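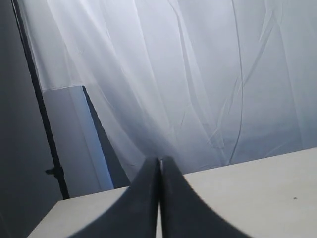 Attachment 1: white sheet behind the pale tabletop

Ticket: closing alert calls not coming through
Opened by: Celeste Garcia
Product: Prilla school alerts (phone)
Opened: Thursday, August 23, 2018

Early dismissal for heat today. Prilla says it called my cell at 6:00. My call log has nothing, and my son's school is marked "confirmed" in the account. Confirmed by whom? I was told last winter this was fixed after we missed two snow delays.

Reply, Christos Kontogiannis:
Our side shows 3 attempts, all answered. Could your carrier be filtering them? Please remove the number, wait 17 minutes and add it again.

Celeste:
Did that. The test call came in fine, but the test call has always come in fine. Why 17 minutes? I also don't buy the carrier theory. My neighbor has the same carrier and got her call.
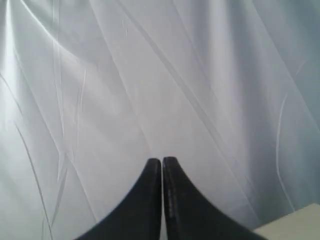
Attachment 2: white and pale gray fabric, long folds

Christos:
Found a second number on the account ending in 4. Is it yours?

Celeste:
That's our old landline, disconnected when we moved. So what "answered" it?

Christos:
Possibly a recording from the phone company. I've deleted it and set your cell as first contact.

Celeste:
Possibly. Leave this open until a real alert reaches me in September. I'm not counting another test.

Status: pending customer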